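Volus Donati

The Volus Donati is a battery-electric light van built by Volus at its Brollcombe works. It was designed under Wilfredo Dumlao and replaced the diesel Stustness, with which it shares its rear doors and load floor.

Development

Work on the van began as a conversion of the Stustness. This was dropped after the first prototypes proved too heavy at the rear axle, and a new floor was drawn up with the battery between the axles. Pre-production vans were lent to parcel firms for one winter. Heater faults found in that period delayed the launch to December.

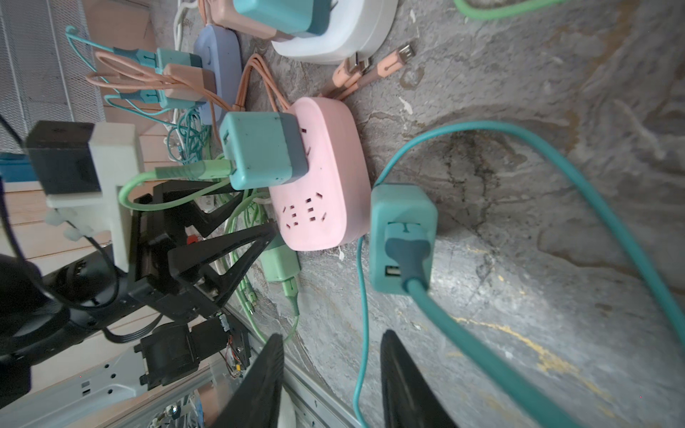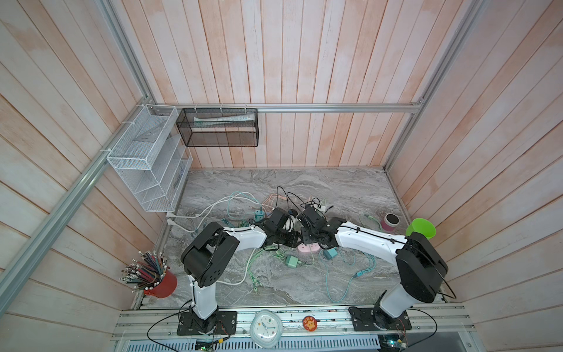

Charging cables and plug-in adapters

Production and deliveries

In its first full quarter the works built 536 vans, of which 376 reached customers. The remainder were held at the port or in transit. Fidel Godoy, then head of sales, put the gap down to a shortage of car-carrier space. Output was halted for a short time in the following quarter while the paint line was refitted.

Specification

The motor drives the front wheels through a single-speed gearbox. Stated range is 121 miles with the standard battery and 200 miles with the larger one. The charging socket is behind a flap in the nose. A chassis-cab version is sold without the rear body.

See also

Volus Stustness
Brollcombe works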